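Old office tower, what order do parts go back in?

Posted in Desktops & Parts, 9 replies hidden, sorted by oldest

pivgate_basement
Got an old black office tower from a clearout at work (Lazaridis was getting rid of a bunch of them). Took it apart to clean it because the dust was unreal. Now I have the processor, one stick of memory and the hard drive sitting out and I'm scared to put any of it back in the wrong order. Case is on its side, panel off. Power supply is still in, board is still in, never touched those.

Stuff I want to know. Does the processor go first or the drive? Do I need new thermal paste or can I leave the old stuff? And there is a blue plastic thing on the side of the drive, do I leave it on or is that just for shipping. Also there's a lot of black cable coming down from the drive cage and I can't tell what was plugged where. I should of taken pictures before I pulled it, I know.

Not in a hurry but I need the table back by August. Budget is basically zero, 35 bucks tops.

Daren_Bench
Processor first. Always. You want room for your hands and the drive just gets in the way.

Unplug from the wall, hold the power button a few seconds. Touch bare metal on the case before you pick anything up.

Lever up, bracket open. Find the little triangle on the corner of the chip, match it to the mark on the socket. Also two notches on the sides on most of that era. Lower it straight down, no sliding, no pushing. If it rocks it's wrong, lift it out and look again. Then bracket down, then lever. The lever will feel too stiff the first time. Normal.

Do not touch the socket. If it's the kind with pins in the socket they bend if you look at them funny. I've straightened 18 of them on one board with a sewing needle and never want to do it agian.

Paste, yes, new. Wipe the old off both sides with rubbing alcohol and a coffee filter. Pea size blob in the middle. Vamico sells a small tube, cheap, well under your 35. Any brand is fine.

Memory next. Clips open, notch lined up, push both ends till they click. One stick usually goes in the slot nearest the processor on those but check the sticker inside the side panel if you still have it, some of them want the other one. Wrong slot won't hurt it, worst case it beeps at you.

Blue plastic stays ON. That's the rail, the drive slides into the cage with it and the latch grabs it. Not shipping stuff. Without it the drive just rattles around.

Cables: wide flat plug with the L shape is power, small one with the L shape is data. They only go one way. Don't force it. If you have a fan cable left over at the end stop and find where it goes before you turn it on.

Turn it on with the side still off, look for the fan spinning. No fan on the cooler, turn it off right away.

oldtowers400
agree w/ above mostly. I'd skip the drive completely till it boots to the setup screen. memory + cpu + cooler first, power on, see something on the monitor, power off, THEN drive. less stuff to guess about if it's dead.

also get a tray or something for the loose parts. I had a chip roll off onto concrete once. anything with slots works. foam from the box works too. egg carton for screws. dont put the chip face down on a bare table.

and is the little battery on the board ok? round one. if the clock is wrong every time you start it thats why. couple bucks.

pivgate_basement
OK this helps a lot. Leaving the blue rail on. Haven't put anything in yet, ordering paste tonight. Lost the side panel sticker question, panel is in the garage, will look. Still not sure about the thin red cable down by the slot covers, if anybody knows what that is on these. This is how it's laid out right now.
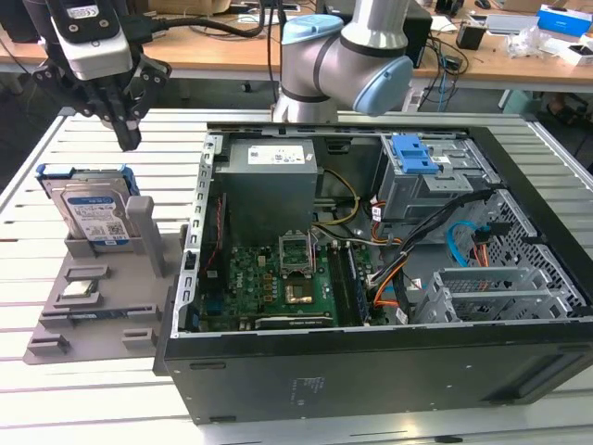
Tower open on its side, hard drive, processor and memory in the holder on the left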